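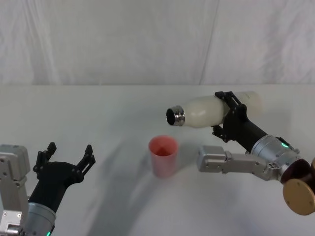 Frequently asked questions about playing at Gamside

Last updated: Wednesday, August 17, 2022

Do I need an account to try the games?

No. Most slots can be opened in demo mode without registration. You play with 2000 demo credits, and when they are finished you can reload the page and receive them again. Live tables and bingo rooms have no demo mode.

Who can open an account?

Every person who is at least 21 years old and lives in a state where we are allowed to offer our games. It is permitted to have one account per person. If you opened a second one by mistake, please write to support before you make a deposit in it.

Why am I asked for documents?

Before the first withdrawal we must confirm your name, age and address. Please send a copy of your ID and one recent bill or bank statement. All four corners of the document should be visible, and the text must be easy to read. We usually answer within 24 hours, but on holidays it can take longer.

How does the welcome bonus work?

The bonus is added after your first deposit if you have marked the box on the deposit page. You must play through the bonus amount 13 times before it can be withdrawn. Slots count fully for this. Bingo counts for one half, and table games do not count.

Can I refuse the bonus?

Yes, leave the box empty. If the bonus is already in your account and you have not used it, support can remove it. After the first bet with bonus money this is no longer possible.

What happened to the Fameo loyalty points?

The Fameo program was closed in June. The points that players had at that moment were changed to Gamside coins, one for one. You find them in your profile under the word Rewards. Coins are valid for one year from the day of the change.

My game stopped in the middle of a spin. Is my bet lost?

The result of a spin is decided on the server at the moment you press the button. Open the same game again and it will show you the finished round. If your balance still looks wrong, send us the round number from your game history.

How many games do you have?

At the moment the lobby has 3574 titles, together with the Chiu bingo rooms and the Cirnimbridge card tables. Some titles are not available in every state, so your own list may be shorter.

Can I set a limit for myself?

Yes. In your profile you can set a daily, weekly or monthly limit for deposits. A lower limit begins immediately. A higher limit begins only after a waiting time of seven days, and you have to confirm it once more. You can also close your account for a period that you choose, and during this period support is not able to open it.

How can I contact you?

Use the chat button in the lobby or the form on the contact page. Please write from the email address that is registered in your account.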